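Laundry handling tips from the Khondokar open day

Posted May 8, 2025, under Laundry and Utility Room

The Khondokar open day at Brunbridge covered household automation, with most of the floor time given to laundry. Machines that handle cloth need the work laid out in a fixed and orderly way, and a good part of that layout carries over to a utility room where the handling is done by a person. The notes below are limited to methods that can be used at home without buying anything new.

Set the basket height first

The presenters began with basket height. A basket on the floor puts the rim near the shins, and every garment then needs a full bend or a long reach. The guidance given was to raise the basket until the rim is between mid-thigh and hip. A stable chair or a low bench will do. Stools with a narrow footprint should be avoided, as a load of damp cotton placed to one side can tip them.

Check three points before loading:

The base of the basket sits fully on the seat, with no overhang at the front.
The chair does not slide when pushed at seat height.
The path from basket to washer is clear of cords and shoes.

Lift one piece at a time

Most tangled loads start with grabbing an armful. Sleeves wrap around legs, socks travel inside pant legs, and the whole mass has to be pulled apart later when it is wet and heavier. The arm used for the laundry demonstration took single garments, and the operators advised the same for hand work. Take the piece by its highest fold, raise it straight up, and pause until the lower part hangs free. Then move sideways. Moving sideways too early drags the neighboring piece over the rim.
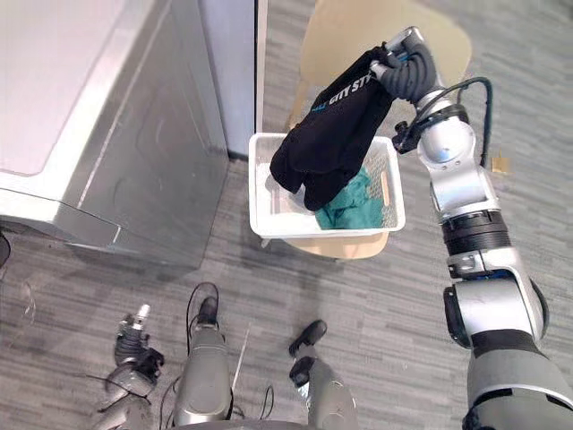
Grip position matters more than grip strength. Cloth pinched at one point hangs in folds under its own weight, and a heavy garment can hang a long way below the hand. Allow for that length when choosing where to put the basket. With the black garment lettered "CITY ST", the gripper has the top of the fabric well above the rim while a lower portion still rests on the teal-green cloth in the basket. A piece in that position needs more lift before it goes anywhere. At home, use the second hand under the lowest fold if the ceiling or a shelf limits the height. For printed garments, pinch plain fabric and keep fingertips off the lettering, particularly on older prints that have begun to crack.

Choose a basket for handling

Perforated plastic is easy to rinse and lets air reach the load. Look for smooth edges on the openings. Rough molding marks catch knits and can be taken down with 100 grit paper, then wiped with a damp cloth. Flared walls make it easier to reach the bottom corners. Handle slots should be wide enough for four fingers.

Do not fill past 70 percent of the depth. Above that level, pieces roll off the pile as soon as one is pulled from below.

Keep cords out of the standing area

Cord routing was covered in a separate talk by Cisley, whose staff fit out utility rooms in the Drercombe area. For home use the advice was short. Run the washer cord behind the machine and up the wall side. Do not lay it under carpet. Loose wire on the floor near the appliance should be clipped or moved before the basket is carried in - carrying a basket hides the floor in front of the feet.

Attendance and next session

The printed program listed more than 3000 visitors for the full event. The laundry notes are sheet 1516 in the handout rack, and copies were still available at closing. A second session on folding and shelf storage is planned at Brunbridge before the end of May.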